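Looking after and using a whiteboard
Handout 8, Room and Equipment Skills, Jirkomgate Learning Centre
Prepared by Impi Hakala. Revised 6/28/23

Read this before the practical. You will need a dry cloth, a felt eraser, a spray bottle of plain water and a marker you are willing to throw away. Spare cloths are in the cupboard by the sink on the second floor, and the key is at reception.

1. What the board is made of

Most whiteboards have one of three surfaces. Melamine is the cheapest. It is a resin-coated sheet, slightly porous, and it begins to hold ink after a year or two of daily use. Painted steel lasts longer and takes magnets. Enamelled steel (sold as porcelain or ceramic steel) is the hardest of the three and the heaviest. If a magnet will not hold, the board is probably melamine, though glass boards without a metal backing will not hold one either.

Boards are fixed to a wall or carried on a stand. A stand lets you turn the board away from glare, but it needs floor space in front of it and behind it, and the feet stick out further than people expect.

2. Ghosting

Ghosting is the faint grey trace of writing left after wiping. Dry-wipe ink is pigment mixed with a release agent in a quick-drying solvent. The release agent keeps the pigment from bonding to the board. When ink is left for days, or the surface is worn, some pigment stays behind.

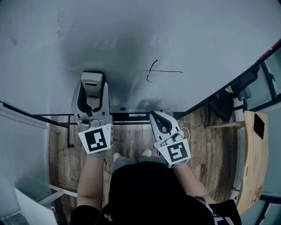

Old ghosting comes off in stages. Start with a dry cloth. If that does nothing, use a damp cloth and then dry the board straight away. If the marks are still there, write over them with a fresh dry-wipe marker and wipe within a few seconds. The solvent in the new ink loosens the old. Whiteboard cleaner is the last step. Do not use scouring cream, washing-up sponges with a green side, or furniture polish. Polish leaves a film and the next marker will skip.

A felt eraser full of dust makes ghosting worse. Knock it out over a bin, outdoors if you can, and replace it when the felt is flat and shiny. The Turunen erasers we buy have peel-off layers, so take one layer off at the start of each term.

3. Glare and where to stand the board

A glossy board reflects ceiling lights and windows. The person writing rarely notices, as the reflection moves with the viewer. Before a session, sit in the seats at each end of the front row and look at the board from there.

Three things can be changed: the angle of the board, the lights, and the part of the board you use. Turning a board a little on its stand often shifts a reflection off the writing area. Tipping the top edge forward helps with ceiling lights, if the stand allows it. Lock the stand again afterwards.

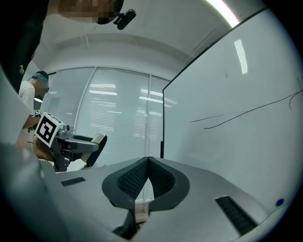 Windows are harder to deal with. A board placed opposite tall windows will reflect them for much of the day, and a board placed in front of them leaves the class squinting past it. The usual answer is to put the board at a right angle to the glass. Blinds help, but check them in July as well as in winter, when the sun comes in at a different height.

4. Lines and lettering

Thin lines are hard to read from the back. For a room 9 metres deep, write capitals at least 5 centimetres high with a chisel-tip marker. Use black or dark blue for text. Red and green are for underlining only.

To draw a long straight line, fix your eye on the end point and move your whole arm from the shoulder. Walk along with it if the line is longer than your reach. Stopping halfway leaves a kink. Practise 10 horizontals and 10 verticals, then draw a pair of axes that cross where you meant them to.

Store markers flat. Stood tip up, the ink drains away from the nib. Keep the caps with the pens, and keep the tray and the floor below it clear so that you can step up to the board without looking down.

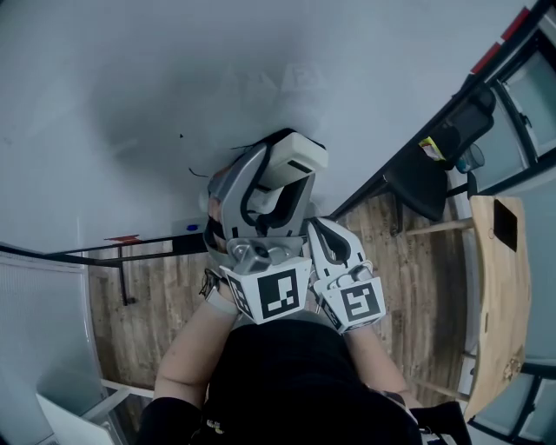 Kanwood disagreed with the part about storage when this handout was first used, saying that markers kept tip down in a mug write darker for the first few minutes and that flat storage only matters for pens left over a holiday. Both points are fair. Tip down is fine for pens in daily use, provided the caps fit tightly.

5. Practical task

Work in pairs. Clean one half of your board using the stages in section 2 and leave the other half alone. Write the same sentence on both halves, leave it for 17 minutes, then wipe each once with a dry cloth. Note what remains on each side. Hand in your notes with the Prellix cleaner checklist, signed by both of you.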